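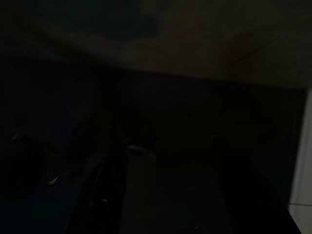 Vodedow Cabinets — Common Questions

Will a dark finish make a small room feel closed in?
It depends on what sits next to it. A dark panel with fine vertical grooves looks nearly black in low light, and the grooves show best on the side closest to something pale, like the white strip to the right of this one. Check your sample in the evening as well as at noon.

How do I dust the grooves?
Use a dry, soft brush and go top to bottom. Skip spray polish — it collects in the grooves.

Can I order a sample?
Yes. Samples ship from Farholm every Tuesday. Orders over 50 panels get theirs free.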